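An afternoon at the Skukton open day

I had been meaning to get to one of these for a while. Skukton runs an open day each October, and a woman I used to work with, Yolanda Herrero, has been nagging me to go ever since she joined them. She does their purchasing, so she doesn't build the robots, but she knows who everyone is and she put my name on the list.

The building is on the Palon estate, behind the tile warehouse. The satnav takes you to the wrong side of it, where there is a locked gate and a sign for a gym that closed. I went round twice. If you go next year, ignore the first turning and take the one after the petrol station. Parking was fine once I found it.

They let people in by groups of 25, with a slot printed on the badge. Mine was two o'clock. There was tea in the entrance and a plate of those thin almond biscuits, and a screen running a film about the company that I don't think anyone was watching. I talked to a retired fitter who had come on two buses and had a list of questions written on the back of an envelope. He wanted to know about gearboxes. He got his answers too, later on, and wrote them all down.

The tour has three stops. The first was a palletising cell made by Kováčik, which is the sort of thing I half expected: a big arm behind a fence, boxes coming down a belt, boxes going on to a pallet. It does 480 boxes an hour. It was impressive for a few minutes and then it was a machine stacking boxes. The man showing it, Florencio Robles, was good at explaining the fence and the light curtains and what happens when someone steps where they shouldn't. He stepped where he shouldn't and it stopped. A small boy asked if he could do it as well and was told no.

The second stop was the one I had come for. Yolanda had told me that the interesting work was in the back room, where a small team is trying to get an arm to pick up ordinary household bits from a bin. I used to work in a returns warehouse, and sorting mixed items out of a tote was most of what we did all day. So I know how dull it is and I had a fair idea of how awkward it would be for a machine.

The room is smaller than you'd think, with dark carpet and pale wooden surfaces set up for the arm to work over. Cables run all over the place. We were asked to stay behind a line of tape on the floor and not to lean on anything, and the group shuffled about so that the shorter people could get to the front.

Raquel Coelho did the talking for this part. She told us the bin is filled with things from the supermarket and the pound shop, mostly from the washing-up and cleaning aisles, and that they change them over every so often so the software can't get used to one set. The job is to take an item from one bin and put it in the other. Then it starts again. On a good day they get through 300 picks before somebody has to step in.

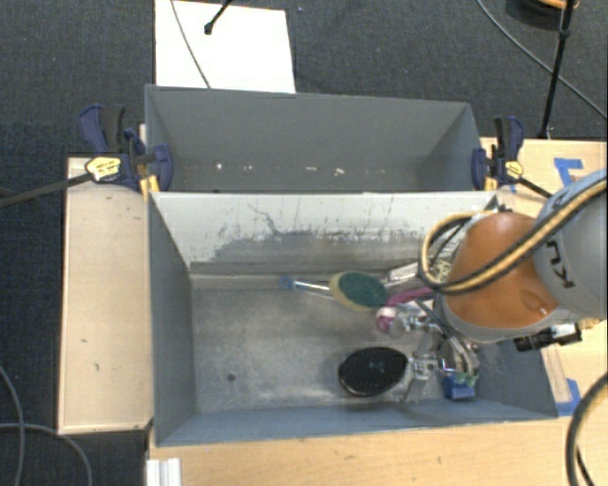
Speed was the first thing people asked about. It is slow compared with the palletiser next door. Raquel said that was deliberate for visitors, though even at full pace it would not keep up with a person. My old team would have cleared a tote of that size in less than a minute, and we were chatting while we did it. She didn't argue with that. She said the point for now is whether it can be left alone.

I asked what it finds hardest. I would have guessed something soft or slippery, but she said brushes, because of the handles. The head is heavy and the handle is long and thin, so if the arm takes hold in the wrong place the whole thing swings round as it comes up. Bristles are a nuisance as well, as they squash and the fingers think they have a firmer hold than they do. Small blocks are easy if they are out in the open. Anything in a corner is bad, and anything lying under something else is bad.

That was all very familiar. We had a rule about never pulling the bottom thing out first, and every new starter broke it in their first week.

The other thing I noticed was how worn the bin was. It is scuffed all over the bottom and the paint or whatever it is has been scraped at the back. I liked that. You could tell it was something people use every day. The bins are held in place with ordinary bar clamps, the same sort I have in the garage. Someone behind me asked whether they were going to get a proper fixture made and Raquel said they had one on order from Geliditz, and it had been on order since the spring. Yolanda, who was standing by the door, looked at her shoes.

There was a question from the fitter about the hoses on the arm and how often they need changing. He thought they looked as though they would rub. Raquel said they do rub, and that she checks them herself at the start of the week. Another man wanted to know whether all this would put people out of work. I thought she gave a fair answer. She said some of it would, in places that can't get staff now anyway, and that she didn't like it when people in her job pretended otherwise. He said thank you and didn't press it. I'd have liked to hear more about that, but our slot was nearly over.

What I would have liked, too, is a bit longer just watching. With the questions going on I kept missing things. I'd look back and the arm would be somewhere else.

The third stop was a workshop where you could drive a small arm yourself with a handset. The queue was mostly children, as you would expect, and one or two fathers. Olga Montoya was running it and she was very patient. You had to move four wooden pegs from one tray to another. I managed two and dropped the third on the floor, where it rolled under a cupboard. The best time of the day was 48 seconds, by a girl of maybe ten, and it was written up on the whiteboard with a star by it. I did not ask for my time to be written up.

It does change how you look at the thing in the back room, having a go yourself. I could see the peg, I knew what I wanted, and I still couldn't judge how far down the fingers were. I kept stopping short and closing on nothing.

Afterwards I had another cup of tea with Yolanda and met her manager, Kerubo Mwaipopo, who asked what I had thought of it. I said the back room was the best part and that they should give it twice the time and cut the film in the entrance. She wrote it down, or at least she wrote something down.

A few practical notes if you are thinking of going. It's free but you do need to book. The floor is level all the way through and there are chairs at each stop if you ask. It gets warm in the back room with a full group in it, so leave your coat in the entrance. There is no café on the estate – I had a sandwich in the car, which was a mistake in the new coat. The last slot is at four, and Yolanda says it's usually the quietest, so I'll ask for that one next time.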